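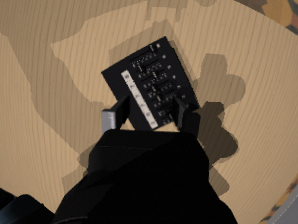 4.3 Comparing two grippers on a flat object

Use this procedure to compare the Stuten and Duretier grippers in the simulator before you mount either one on an arm. Both are driven by the Hireo controller. The test object is a flat control panel lying on a wooden surface.

1. Load the Engelbrecht tabletop world and reset the object pose.
2. Select the Stuten gripper and set the closing force to 40 percent.
3. Switch to the wrist camera view. Check that both fingers and the upper part of the white strip can be seen.
4. Lower the gripper until the fingers are on either side of the panel's lower end, then close.
5. Lift, hold for 6 seconds, and release.
6. Run 500 trials and save the log.
7. Repeat steps 2 to 6 with the Duretier gripper.

Note: Cast shadows may show stepped edges at the default setting. This does not affect contact results -- only camera-based pose estimates. Raise the shadow resolution if you are comparing cameras as well.

Caution: Do not change the closing force between grippers. Logs with different force values cannot be merged, and the controller will stop with error 677.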